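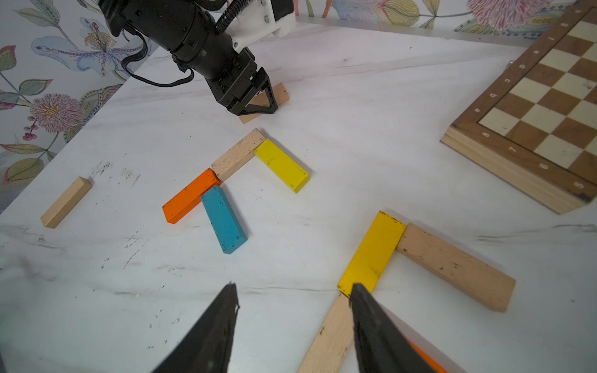

Blocks on the marble top, the far arm over a plain one.

October 26, 2024

Kwan-ho says we are nearly there. He said the same in January, when there was one arm and it couldn't hold its own weight up, so I am writing this down mostly to have something to show him later.

Two arms now, black, with a printed bracket in white that I redid 11 times before the screw holes lined up. My count, from the folder of saved files. The coiled cable still bothers me. It hangs in a loop off the side of the arm and I am waiting for the day it catches on something. Tien-fu thinks a clip would fix it. Tien-fu thinks a clip would fix most things.

The job we gave ourselves is to sort the wooden blocks by color. Yellow, orange, teal, and the plain ones. A four-year-old could do it in less time than it takes our software to start up. I said so tonight and Pui-shan told me that wasn't the point, and I asked what the point was, and we had tea.

What worries me is the touching. One block alone on the table is fine, I believe we can do that. But lay a teal one over the end of an orange one, with a plain one butted up against them, and I don't see how it is supposed to know where one stops and the next begins. Kwan-ho says more practice runs. We have 300 saved and he wants 1656, a number he got from a forum post by a man who builds something called Drirell, and I have yet to see Drirell pick up so much as a spoon. I asked for a video and got a drawing.

Then there is the table. White marble pattern with gray veins, plus all the smudges and little dark specks we keep adding. I wanted a plain cloth over it. Voted down – they say a messy background is good for training. Maybe. It also happens to be less work.

The paint is going too. One of the yellow blocks is chipped along its edges and the teal has scuffs on top. If it learns yellow from that one, I would like to know what it makes of a new one.

Money so far on my side, 118 for the last set of motors. Ho-yin wants to move on to chess pieces after this and has already left the board out on the corner of the table. I told him blocks first. He said sure, and the board is still there.

Tomorrow: shorten the cable, tighten the bracket, ask Kwan-ho again for that video.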